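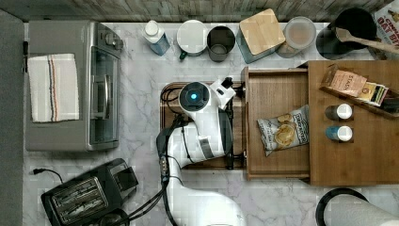
Nesrin Duman wrote:

> The toaster oven on our counter has ended up as a shelf. There is
> usually a folded towel on it, and the pop-up toaster sits right next
> to it. The manual asks for clear space above and at the sides, but I
> can't find a figure that agrees from one page to the next. Is a
> towel a problem if the oven is only used for ten minutes at
> breakfast? I would also like to keep the row of mugs and canisters
> against the back wall, if that can be made to work.

Nesrin,

The towel should come off before the oven is switched on, whatever the run time. I taped a thermocouple to the top of my own Hekley and ran it at the toast setting from cold. The steel read 249 F after 11 minutes and was still climbing when I stopped. A folded towel holds heat against the metal, so expect a higher number under one. I didn't test that and don't plan to.

For clearance, use the largest figure in the manual and ignore the others. The page with the smaller one in mine was carried over from an earlier model.

The pop-up toaster is a separate matter. Its slots vent straight up, so nothing should hang over them, including a towel end that slides off the oven. Check where its cord runs too. It should not touch the oven housing at any point. If both appliances share a circuit, add up the wattages on the rating plates. Mine come to more than the breaker will carry, and I run them one after the other.

The back row can stay. Sort it by what heat does to the contents:

Mugs: anywhere.
Utensil crock: away from the oven, if it holds wooden spoons.
Canisters with wooden lids: at least a canister's width from the oven. One of my Plirico lids dried out and no longer seals.
Cereal: far end, or in a cupboard. The inner bag goes soft if it is warmed every morning.

If the wall behind is wood, as on several of the counters people have posted here, pull the oven forward until the rear clearance in the manual is met, then mark the position of the front feet with tape. Ovens creep back when the door is pushed shut.

Ataberk Türkmen asked last September about heat shields for the same purpose. I have no measurements on those.

Heikki Koivisto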